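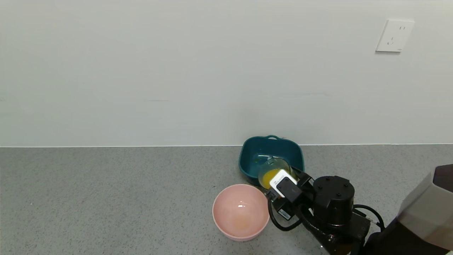 From: Wyn Powell
To: Lodhi Street Preserving and Ferments list
Subject: Re: marmalade that won't set (and the great pectin argument)
August

Hi all,

Replying to this one on-list, as three of you have now asked me the same thing off-list and I am running out of ways to say "boil it longer".

> I followed the recipe from the August handout to the letter and I have
> ten jars of something you could pour on pancakes. It tastes lovely. It
> just has no intention of standing up. I used Sevilles from the tree at
> Mum's, soaked the pips overnight in a bit of muslin as instructed, and
> boiled it for the full time stated. Do I add the packet stuff now or is
> it too late? My sister says I can tip it all back in the pan and start
> again but my sister also says you can microwave a pavlova. Also does
> anyone know whether the Florkix thermometers are any good, mine reads
> 104 in plain boiling water and I'm not on a mountain.

First things first. Your sister is right about the pan. I make no comment on the pavlova, except that I'd like to be told when it's being served so that I can be elsewhere.

You've answered your own question in the last line. If your thermometer reads 104 in plain boiling water, then it is four degrees too keen, and when it told you the marmalade had reached setting point the marmalade was having a pleasant warm bath. Water at sea level boils at 100, give or take the weather. Sugar syrup has to climb a few degrees past that before there's enough water gone for the pectin to link up, and most of us stop at 104 or 105. Yours said 104 before it had begun. I have a Florkix as well and mine reads low, so between the two of us we could probably make one honest instrument.

Don't throw it out. Test it in boiling water every time, write the error on a bit of masking tape, stick that to the handle, and add or subtract as required. Mine has had "+3" on it for so long that the tape has become structural.

For the reboil: empty all ten jars back into the widest pan you own. Wide matters more than big. A tall stockpot will hold the lot but it steams like a laundromat and takes an age, and the longer you cook the sugar the darker and more toffee-ish it gets, until you've made something my grandfather would have used on fence posts. Warm it gently until it's all loose, then bring it up hard. Start testing after ten minutes. Saucers in the freezer, teaspoon of marmalade on the saucer, back in for a minute, push it with your finger. If it wrinkles, stop. If it runs, carry on and test again a few minutes later. Take the pan off the heat while you're testing, which everybody knows and hardly anybody does.

New lids, please. The jars you can wash and put back in the oven, but the lids have had their go.

If it still won't wrinkle after a second proper boil, then by all means use the packet. I know there are people on this list who regard powdered pectin as a moral failing. I've read your emails. Some of them came at three in the morning. My own position is that I'd like marmalade on my toast and am prepared to be flexible about how it gets there. If you do use it, mix the powder with a few spoonfuls of dry sugar before it goes in, or you'll have translucent lumps that look like something off a rock pool. The Nokix sachets from the co-op are perfectly fine. They've changed the size of the sachet without changing the picture on the front, so weigh what you're using instead of trusting the spoon measure in the handout.

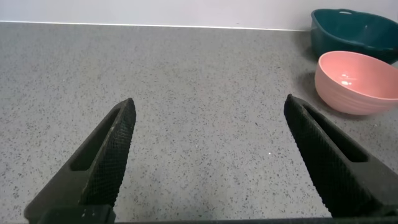
Which brings me to the handout. I wrote it, so I'll wear this. The line that says "boil for the full time stated" is unhelpful, given that the time stated is for my pan on my stove with half the quantity most of you are making. I should have said to boil until it sets and left the clock out of it. There is also a typo on the second page where "4 lemons" has become "4 melons". One member did ring me about the melons. I'd like it noted that she rang before buying them.

Corrections, then, for anyone who wants to scribble on their copy:

Second page, lemons, as above.

Third page, the oven temperature for the jars should be 120, not 210. If you have already done it at 210 the jars will be extremely sterile and you'll want to let them cool down a good while.

Same page, "leave the peel to stand until see below". There is no below. It should say overnight, covered, somewhere the cat can't get at it.

On the peel, a few people said theirs came out like bits of garden hose. That's the sugar going in too early. Once the sugar's in, peel more or less stops softening, however long you stand there hoping. Cook it in the water and juice alone until you can squash a piece between finger and thumb with no effort at all, then add sugar. Navels want less time than Sevilles. Grapefruit has its own opinions. I've had a batch of grapefruit that was ready before I'd finished slicing the next lot and another that took most of an afternoon, from the same bag.

On the pips. Squeeze the muslin bag harder than seems polite. The stuff you want is the cloudy slime that comes out at the end, and if you're just giving it a courteous press against the side of the pan you're leaving most of your set in the bag. Let it cool first. I mention that as someone who didn't, in front of a class.

Now the show. Entries for the Zusness Hall preserves table close at the end of the month, and the schedule is the same as last year apart from the marmalade class being split into "thick cut" and "other". We had over 195 jars on the tables last time, which is a splendid colour to walk in on and a misery to judge, and the stewards have asked for a bit of discipline. So it's one jar per class per person. Plain glass, no fabric hats. I know you're fond of the fabric hats. The judge lifts them off, puts them in a pile, and then no one can tell whose gingham is whose, and we had words over it last time in the car park.

Labels go on the lower third of the jar with the type of fruit and the month. No names on the front. "Mum's Sevilles" as a label does rather narrow it down, so perhaps just "Seville".

Somebody else asked whether a reboiled batch can be entered. There's nothing in the schedule against it. A judge may notice it's a shade darker, and may think you intended that. I'd keep a straight face and say nothing.

Last item. I've still got two people's muslin bags and one jam funnel left over from the class. The funnel is stainless, wide neck, small dent. If it's yours, describe the dent and you can have it back. I'm home most mornings before ten.

Let us know how the reboil goes. If it sets too hard, write again, there's a fix for that as well and it involves whisky.

Wyn

--
Lodhi Street Preserving and Ferments list
To stop getting these, reply with LEAVE in the subject line. Replies go to the whole list, so have a think before you tell us about your neighbour's chutney.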